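### 3.2 What people told us about switching the heater off

I'll admit I went into the Plorurholm interviews expecting a lot of talk about power bills. We'd posted 2,033 surveys in July, right in the middle of winter, and the bill question was the one I'd fussed over most. Then Rakiya Chukwu and I started sitting down with people in their lounge rooms, and what they wanted to talk about was habit (and, quite often, their mum's habits!).

One retired bloke told me he turns the heater off at nine every night whatever the weather, as his parents did. He'd never thought of it as saving anything. We heard versions of this in both suburbs, and I've coded them as "inherited rules" in the analysis that follows.
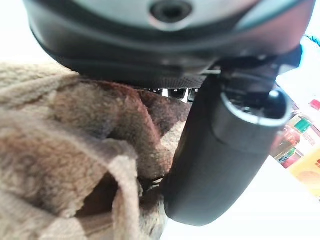
**Figure 4.** Close view of dark grey and black equipment, with a round recessed opening in the housing.

The inherited rules didn't line up neatly with income, which surprised me a bit. Of the 30 households we interviewed, the strictest about heating were spread right across the income bands, and Adebayo Idahosa found much the same pattern in his earlier Nedosel work, though he asked about cooling and his colour-coded diaries only ran for 2 weeks. I'd be wary of leaning too hard on the comparison. Renters are also thin on the ground in our sample, and I come back to them in Section 4.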